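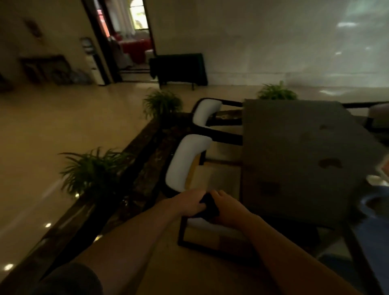 Las sillas del salón, antes de que se las quede el bicho.

Foro > Hostelería y sala > Herramientas y trastos > Automatización en sala: ¿alguien lo ha sobrevivido?

mesa_coja
Publicado: 2019-09-29
Buenas. Trabajo en un salón de banquetes con restaurante. La empresa nos ha anunciado, con diapositivas y cruasanes (mala señal, los cruasanes), que van a automatizar el montaje y la recogida. El sistema es de una firma llamada Huvix y el trasto se llama Hanari. Coloca sillas, en teoría. También lleva bandejas y avisa de lo que falta en cada mesa. Lo de la foto es lo que hacemos hoy: agarrar el respaldo con las dos manos para mover la silla. Tecnología punta del Neolítico.
El encargado, Michalis Galanis, insiste en que no sobra ningún puesto, que vamos a "acompañar al huésped". Llevo 12 años acompañando sillas y no sé si me van a entender los huéspedes. ¿Experiencias?

tercer_turno
En el Tonemport nos metieron algo parecido en mayo. Balance: mi espalda, encantada. Mi contrato, regular. De cuatro en el montaje pasamos a 3, y el que falta se jubiló y no lo repusieron, así que oficialmente no han echado a nadie. Tiene su elegancia.

Ourania_M
Yo discrepo del tono funerario. Soy Ourania Margaritis, jefa de sala, sí, el enemigo. Mover 400 sillas entre una comunión y una cena de empresa no es un oficio que nadie quiera dejar en herencia. Tenía gente de baja por lumbares cada dos por tres. Ahora la máquina hace las filas largas y mi equipo hace las mesas redondas, las trabadas y las que tienen plantas alrededor.

mesa_coja
Pues has descrito mi salón. Tengo las macetas pegadas al bordillo y unas hojas que se te meten en la oreja en cuanto te agachas. ¿El tuyo distingue una hoja de un obstáculo?

Ourania_M
Distingue la hoja y se para a pensar en ella. Mucho rato. Hay que ir a apartársela, como a un marqués.

tercer_turno
O sea que ahora hay una persona acompañando al robot. Ya tenemos huésped.

Obaidul_S
Obaidul Sikder, mantenimiento. Aporto lo aburrido. El suelo brillante le sienta fatal a los sensores de según qué modelos, y el tuyo brilla. Pide que lo prueben en TU sala y con TU luz, con las lámparas bajas, tal como se trabaja. El comercial siempre lo enseña en una nave iluminada como un quirófano. Y que coja sillas con brazos arrimadas a la mesa, que son las que se enganchan.
Otra cosa: pregunta quién lo carga, quién lo limpia y quién firma cuando raya un mueble. En mi casa resultó que las tres cosas era yo. Plus por ello: una taza.

jolan_b
¿Una taza bonita, al menos?

Obaidul_S
Con el logo de Huvix. Gotea.

Themis K.
Perdonad, pero me parece que confundís dos cosas. Que la máquina sea torpe es un consuelo de dos años como mucho. Cuando deje de pararse con las hojas, ¿qué? Lo que hay que hablar ahora es la plantilla, los turnos y si la formación cuenta como horas. Por escrito. En Sotiropoulos firmaron eso antes de que entrara la primera caja y la gente está bastante tranquila. Donde no se firmó, tenéis al compañero de arriba contando jubilados.

Ourania_M
Ahí te doy la razón, Themis, y mira que me fastidia. Yo lo negocié después y costó el triple.

tercer_turno
¿Y la paga? Porque a mí me subieron de categoría a "operador de sala asistida" y me llegaron exactamente los mismos euros, eso sí, con un carné.

jolan_b
Jolán Bodnár, extra de fines de semana. Nadie ha mencionado a los extras y somos los primeros en notarlo. Antes me llamaban para montar y me quedaba a servir. Ahora solo me llaman para servir: menos horas y el mismo autobús. La silla me la he encontrado puesta, perfecta, y confieso que me ha dado rabia lo recta que estaba.

mesa_coja
Eso no lo había pensado y en mi casa hay bastantes extras. Lo llevo a la reunión. Galanis soltó que el alquiler sale por unos 2,000 al mes. No aclaró si con hojas incluidas.

Themis K.
Pregúntale con cuántas horas de extra ha hecho la comparación. Seguro que tiene una diapositiva.

mesa_coja
La tiene. Sale una flecha verde hacia arriba. El lunes no, que hay bautizo, pero en cuanto haya reunión os cuento. De momento me vuelvo con las sillas, que hoy siguen sin andar solas.

Obaidul_S
Pide la taza por adelantado.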